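Mehr Mut zur schlechten Aufnahme

Seit Mai sammeln wir bei Cekero Beispiele für unser Lernsystem, 521 Durchläufe liegen inzwischen auf der Platte, und je länger ich dabei bin, desto mehr ärgert mich das Wort »sauber«. Saubere Daten wollen alle. Gemeint ist meistens: Der Mensch an der Fernsteuerung hat nicht gezögert, nichts fallen lassen und nie danebengegriffen. Was davon abweicht, fliegt raus.

Ich finde das falsch, und zwar ziemlich gründlich! Wer nur die eleganten Durchläufe behält, bringt dem System bei, wie die Welt aussieht, wenn alles klappt. Beim ersten schiefen Griff steht es dann da und hat so etwas noch nie gesehen. In unserem Projekt Trurncombe haben wir anfangs 14 von 15 Aufnahmen eines Vormittags gelöscht (ich habe selbst auf den Knopf gedrückt), und heute hätte ich die gern zurück. Da waren wunderbare Korrekturen drin – nachfassen, absetzen, noch mal von der anderen Seite.

Natürlich gibt es Müll. Wenn die Verbindung hängt oder jemand mittendrin ans Telefon geht, lernt daraus keiner was. Aber das kann man markieren, dafür muss man nicht löschen.

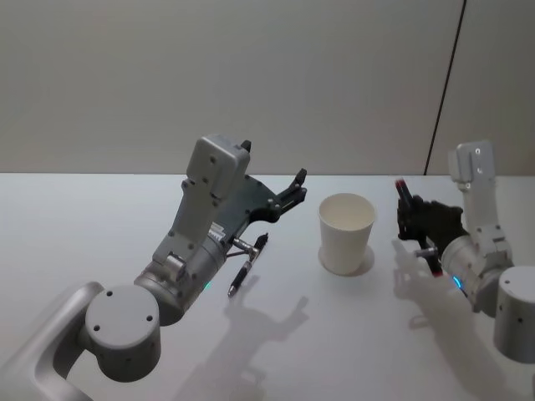
Mein zweiter Streitpunkt ist die Vielfalt, mit der sich inzwischen jeder schmückt. Fünf Tapeten, zehn Lampen, Hauptsache bunt. Mir ist ein schlichter Aufbau zum Anfangen lieber: weißer Tisch, ein weißer Pappbecher zwischen den beiden Armen, ein Stift links, ein Marker mit roter Kappe rechts. Schwierig genug ist das allemal, die Stifte hängen ja schon schräg in den Greifern, links deutlich mehr als rechts. Genau solche Unterschiede will ich hundertfach haben, bevor mir jemand eine neue Tischdecke hinlegt. Die darf danach gern kommen, von mir aus auch kariert.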